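Gripper Comparison on Clear Plastic Pouches

Jan 17, 2023

The Altstead bench has completed its first comparison of two fingertip sets, Traser and Aleo, on thin zipper pouches. Each set was given 30 attempts with both arms.

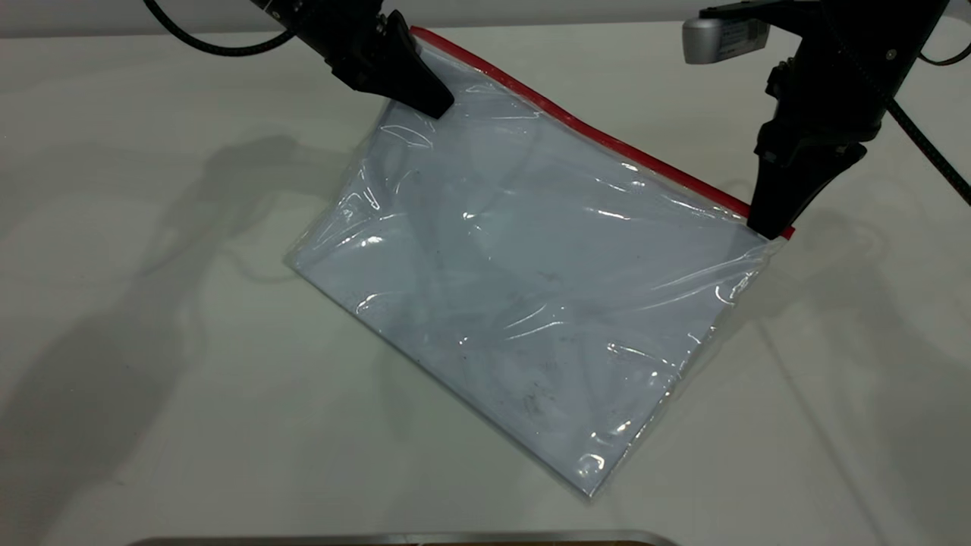 Grip force was held at the same setting throughout. Melaniia Pasichnyk ran the controller and kept the log.

The pouch was returned to the table before each attempt, with the paper left inside.

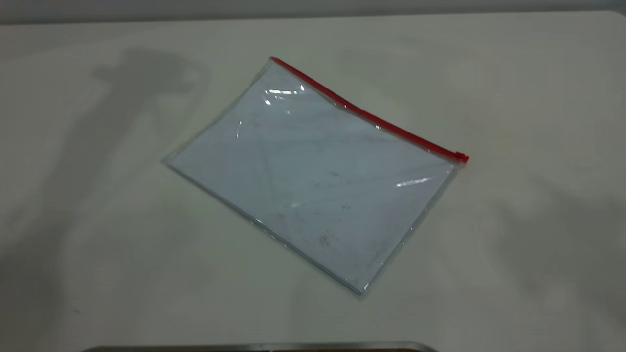 Camera Placement

Clear film remains difficult for depth sensing, so the red zipper served as the main reference for the overhead view.

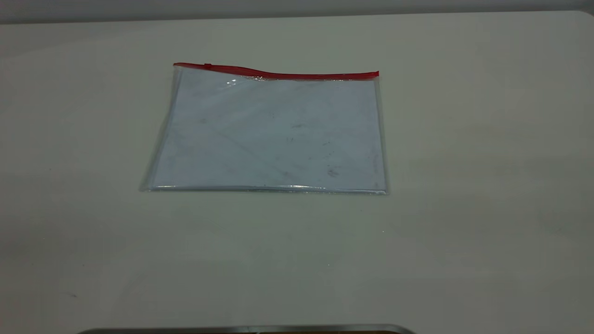
Pouch with the zipper toward the wall.

The wrist view was reviewed separately by Afiq Majimbun, who recommends a lower approach angle.

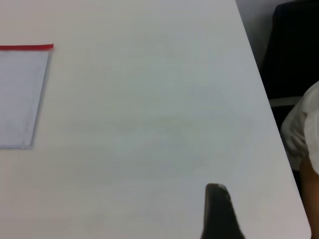

Wrist camera view, with one fingertip at the bottom.

Aleo recorded 4 missed grasps and Traser 7. Testing will resume with softer pads.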